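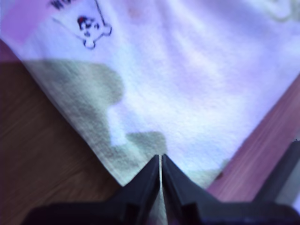

## Folding robots at a linen service: what happens to the existing staff?

**Posted by Kirkgate_Linen_Office, 5 October 2024**

Our site handles towels and small children's items for nurseries and holiday lets. Since August, two robot arms from Wouters have been on trial at the folding tables. They pick up a cloth by one corner, lay it flat and fold it. The work was formerly done entirely by hand.

We employ 83 people, of whom 11 are folders. Management has stated that no posts will be lost during the trial, but the folders have been asked to sign amended job descriptions which refer to "cell attendance" and "exception handling". Neither term is defined. Several of those concerned have asked whether they are obliged to sign, whether their pay grade is affected, and what training they may expect. We should be grateful for replies from sites which have completed a similar change.

---

**Bummont Staff Forum**

Our laundry introduced comparable equipment at the drying end. The following points may be of use.

Staff should request written definitions before signing. At our site, "exception handling" came to mean every item the arm had dropped, creased or picked up twice, together with anything of unusual shape. Hooded towels and fleece blankets formed the greater part of it. The work was less repetitive than folding, but it was also less predictable, and it required staff to stand at the cell for the whole shift. We obtained a rotation of 20 minutes at the cell followed by a period at packing, and complaints of sore feet became fewer.

Grading should be raised early. Our attendants were eventually moved up one grade on the ground that they clear faults and restart the arm. The request was first refused and was granted on review.

With regard to training, half a day was provided and was not sufficient. A second session, held after staff had used the equipment for some weeks, was of greater value. I would also ask who is permitted to enter the guarded area, and have the answer displayed beside it.

---

**Brukcombe Textile Care**

We process some 1690 pieces a day and still fold by hand. The arms we saw demonstrated were slow with soft items.

---

**wash_house_north**

Do not sign anything until your representative has read it. Our hours were altered by the same document and it was noticed only afterwards.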